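How I Clean Up Old Plastic Picnic Plates (and Get the Smell Out)

I came home from the Flullerstead flea market in June with a whole box of plastic plates, the kind we had at every cookout when I was a kid. I paid way too much for them and I'm not sorry! They did smell like somebody's garage, though, and a few had that sticky film old plastic gets. I've done several boxes now and I have a system, so let me walk you through it.

What you need

Dish soap, baking soda, white vinegar, a soft sponge, an old toothbrush and a big tub. I use the gray Medside one that normally holds my boots (scrubbed first, obviously). You don't need anything fancy, and please skip the scouring pads. I used one on my very first plate and it looked like a skating rink when I was done.

Step 1: Sort them

Pull out anything cracked or deeply cut. I don't eat off those. They go under plant pots, where they do a great job. If a plate has a maker's stamp on the back, jot it down before you start scrubbing, in case it's faint. Mine said Gresau and then 1214, and I still haven't figured out if that's a pattern number or what.

Step 2: Soak

Fill the tub with warm water, never boiling, and a good squirt of dish soap. Slide the plates in on their edges so the water gets between them, and leave them for 8 hours. I do this right before bed. By morning most of the film comes off with your thumb.

Step 3: Paste for the stains

Mix 200 grams of baking soda with just enough water to make it spreadable. Smear it on anything orange or brown (tomato sauce, it's always tomato sauce), wait a while, then rub in small circles with the sponge. Use the toothbrush where the rim meets the flat part, because that's where the gunk hides. Rinse well.

A plain, shiny plate like my light blue one is the easiest to do. Patterned ones need a lighter hand, especially if the design is printed on top and already wearing away. 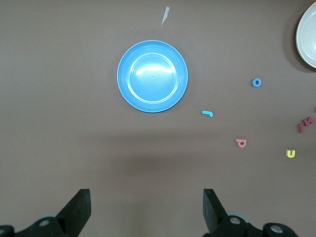 Step 4: Get the smell out

Rinse off every bit of the baking soda first or you'll have a science fair volcano in your sink. Then wipe both sides with a half-and-half mix of vinegar and water and rinse again. If they still smell, stand them outside in the shade with some air moving past. Full sun works faster but it can fade the color, and I learned that on a yellow set I really loved.

Step 5: Dry and store

Dry them all the way before stacking. I slip a paper towel between each one and keep them in stacks of 8, which fits my Vávra picnic basket with room left over for the napkins.

And no microwave with the old ones, please! I don't put them in the dishwasher either. A quick wash by hand after supper and they go right back in the basket.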